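Interior Color and Wall Planning, Week 6 Handout
Hanging things on walls (and leaving some walls alone)

Okay, so last week we got stuck on paint for nearly the whole session, which was my fault, and we never reached the part you all signed up for. These notes cover what I wanted to say about pictures, plus the homework at the end. If you missed the paint talk, ask Hina Warraich for her notes. They're better than mine.

Start with the wall, then the picture. I know everybody wants to do it the other way around (you've got the print, you love the print, where does it go?) but a wall has a job before you put anything on it. It might be the first thing people see when they come in, or the thing behind your head on every video call. Walk through the room a few times at different hours and notice where your eyes land. 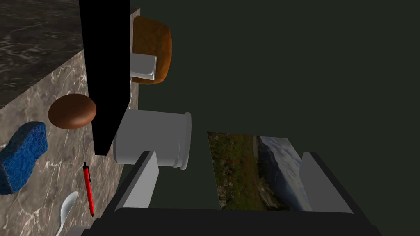
Dark walls scare people more than they should. My sister lived with one navy wall for six years and still talks about it, and she was a beige person before that! The trick is to give the dark color something to sit next to, and stone is great for this. Look at the marble countertop against the dark green: the two are nowhere near each other in feel, and I'd still happily live with both. If you're renting and can't paint, a big piece of fabric or a tall bookcase will get you part of the way there.

Hanging height. The old rule says the middle of the picture goes at eye level, and people then argue forever about whose eyes. I go by the room. In a dining room everyone is sitting down, so drop it. In a hallway everyone is on their feet, so bring it up a little. Over a sofa, leave a hand's width or two between the top of the cushions and the bottom of the picture, and then sit down and lean back before you commit. Heads hit frames. I learned that one with guests over.

Size is where most of us go wrong, and nearly always by going too small. Cut the shape out of newspaper, tape it up, and live with it over a weekend. Amna Baloch did this in our October group and ended up doubling the size of her print — she brought the newspaper in to show us, coffee stains and all.

Now landscapes. I'm fond of them because they give you depth in a room that hasn't got any. A picture with a far-off horizon makes a short wall feel less short, and small bits of warm color in it are a gift, because you can pick them up again in a cushion or a lampshade.
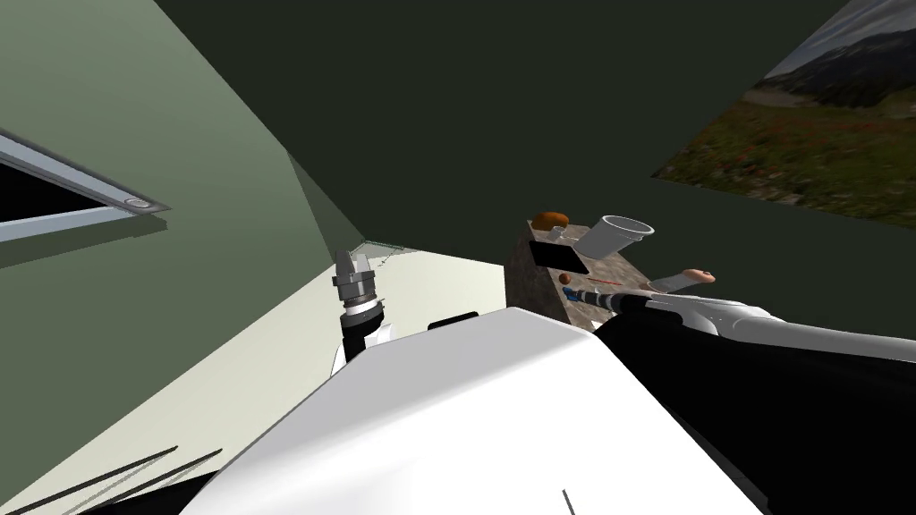

Mountain ridge and meadow, with red and orange wildflowers, hung on a dark surface.

Two greens in one room can work very well. Keep one clearly lighter than the other, so it looks like you meant it. Where people get in trouble is with two greens that are almost the same, one a bit blue and one a bit yellow, and then the whole room looks like a touch-up job. Bring your paint cards home and look at them under your own lamps. Store lighting lies.

Budget, quickly. You can do a decent wall for under $400 if you frame one thing properly and go cheap on the rest. Spend it on the piece you'll see every day.

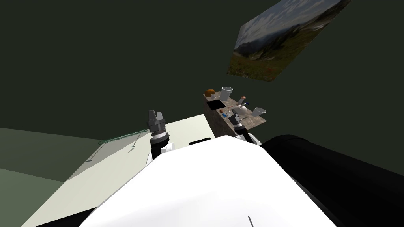

Homework for next time

1. Pick one wall at home and write down what its job is. One sentence is plenty.
2. Tape up a newspaper shape and leave it there for at least 2 days.
3. Bring three paint cards you like and one you can't stand. We'll be swapping.
4. If you have a picture you've never found a place for, bring it along, or bring a phone photo if it's heavy.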